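Are kitchen robots anywhere near doing real chores?
General Discussion, 14 replies, page 1 of 1

mudroom_dan
Shop I work at is looking at the Heltcombe arm for end-of-day cleanup. The job I care about is dull: lift a clear plastic dome, deal with what's under it, clear the crumbs off the white board, put the dome back. Two metal fingers, open wide, going for it:
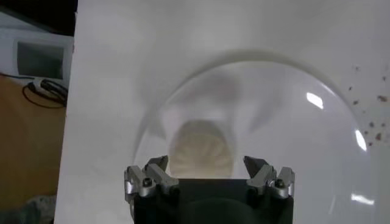

Kukell replied that the fingers were never the problem and the money was. His words, more or less: show me the invoice and then show me the hours it saves.

mudroom_dan
Quote came in at 3,702 a unit before install. Hours saved, no idea. The sales guy talked about "76 percent task completion" and couldn't tell me what counted as a task.

pantrymoth
76 percent of what, though. If my dishwasher got three plates out of four clean I'd put it out on the curb.

Tetteh
Disagree a bit. Clear plastic is close to the worst thing you could ask for. Cameras see the glare and whatever is behind it, and the edge is anybody's guess. If a machine can do that even most of the time I'm impressed. Two years ago they wanted everything matte and bolted down.

pantrymoth
Impressed is fine. Would you leave it alone with your kitchen?

Tetteh
No. I wouldn't leave my brother alone with it either.

saltbox44
We had a Cemano on trial at the bakery from September until we gave up on it. It picked up buns OK. Crumbs it could not do at all. Two fingers are no good for crumbs, you want a brush or a vacuum, and then you need a tool change, and then someone is standing there watching the tool change. We paid a person the whole time. She was faster.

mudroom_dan
How many cycles did you run before you quit?

saltbox44
About 200. I logged them until I got sick of logging. The bad ones were all different too, so there was no one thing to fix.

Kukell
That's the part the brochures skip. A person who drops a lid picks it up. These stop and blink at you.

gridiron_pete
You guys said the same stuff about robot vacuums and now everyone has one.

pantrymoth
Mine is under the couch right now, has been since 4.

gridiron_pete
lol ok. But it does the hallway, right? Nobody needs it to be perfect. Give it the boring half.

Tetteh
Pete has a point. I'd try it on lids only and sweep the board by hand.

saltbox44
Then you've paid 3,702 to lift lids.

mudroom_dan
I'm going to ask Heltcombe for a trial with our own lids and our own mess, at closing time, with their guy not allowed to touch anything. If they say no I'll have my answer. Will post what they say.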